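Jeans wanted: Momenbridge clothes exchange opens its folding table

The clothes exchange in Momenbridge has started a new service for people who bring or take denim. From February, every pair of jeans that arrives at the hall in Deschamps Street will be sorted, checked and folded on one large table before it goes to the shelves. Until now the jeans were put together with all other trousers, and visitors had to search through deep boxes to find their size.

The exchange received 629 pairs of jeans last year, more than any other kind of clothing. Many of them were in good condition but stayed in the boxes for months. "People do not like to dig," said Fereshteh Bahrami, who leads the sorting. "They look at the first two or three pairs, and then they go to the shirts."

The new way of working is simple. The jeans are taken out of the bag one pair at a time and laid on the table. The pockets are emptied, the zip is opened and closed, and the knees and the hems are looked at in good light. After this the waist and the inside leg are measured, because the size on the label is often not the real size. The pair is then folded in half along the length, and in three from the bottom, so that the waistband is on top and a paper tag can be fixed to a belt loop.

Jeans with a small hole or a broken zip go to the repair shelf, where they wait for the sewing evening. Pairs which cannot be repaired are cut for patches. The metal buttons are kept in a jar and can be taken free of charge.

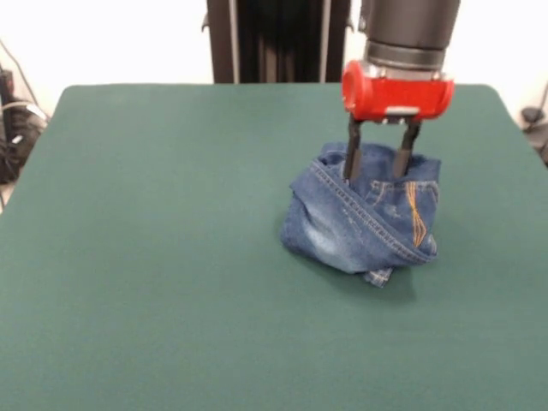 Annick Chevalier wrote to the exchange that she would prefer to have the jeans hung on rails, as in a shop, because a folded pair must be opened to see the shape of the leg and afterwards it is seldom folded again. She also asked if children's sizes could be kept in a separate place, lower down, where the children can reach them.

The exchange answered that rails were considered, but the hall is narrow and a rail for so many heavy trousers would take the space of the reading corner. The shelves, on the other hand, were already there. Children's jeans will get their own shelf near the door, and the tags will show the leg shape in one word: straight, wide or narrow.

Visitors can take up to two pairs at each visit. It is not necessary to bring something in exchange, but the bags should not contain wet clothes, and everything should be washed before it is given. Belts are welcome too, if they are removed from the trousers and rolled up.

The tags and the string were paid for by the Ranirero bakery, which gave 500 euros to the exchange in the autumn. What is left of the money will be used for thread and for strong needles.

Men's jeans in the bigger sizes are most needed at the moment, also dark pairs without decoration, which many people ask for when they start a new job. Bags can be left at the side entrance from 11 in the morning. The next sewing evening begins at seven and participants should bring their own scissors.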